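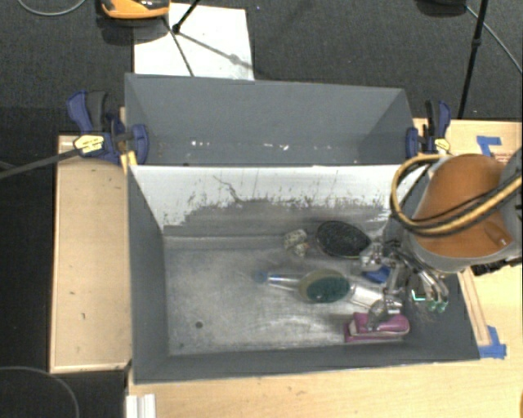
Lautaro Alarcón: Before you touch the calibration, check whether the bin has moved. Two bar clamps on a table will creep if the arm pushes on the wall every few cycles.

kestdale_cell2
Clamps were retorqued in September. Pick offset still grows during a run. It starts fine after homing and ends up 7 mm toward the right wall. The front compartment is the pick side, rear one is the drop side. Controller is a Fedano, arm has more than 3,620 hours on it.

fixture_first
Clamp torque tells you nothing about position. Scribe a line on the table at each corner of the bin, run 800 cycles, look at the lines. Tape is fine for finding the bin again after cleaning, but I would not use it as a datum.

Garrido
Disagree with both. If it is good after homing and bad later, that is the arm or the hand. A bin that creeps stays crept when you home again. I would look at the finger linkages first. Pins wear, the fingers close off center, and small parts get pushed before they are gripped.

Lautaro Alarcón: Worn pins give you scatter. He has drift in one direction.

Garrido
They give you both if one side is worn more than the other. Take the fingers off and measure play at each joint, left and right.

gresosa_tech
Also check the hose and cable bundle. Yours loops out past the forearm cover. If the loop is short it pulls on the wrist at full reach, and the pull changes as the hose warms up. We had this on the Gresosa line – gave the bundle more slack, moved one tie, offset went away.

kestdale_cell2
Scribed the corners and ran 800. No movement at any corner. Play at the linkages is the same on both sides, so I left the pins alone. Will free the hose next and repeat the run before changing anything in the tool frame.

fixture_first
Fine, not the bin then. I would still replace the clamps with dowels and a plate.

Garrido
Post the joint readings when you have them. Same on both sides can still be out of tolerance.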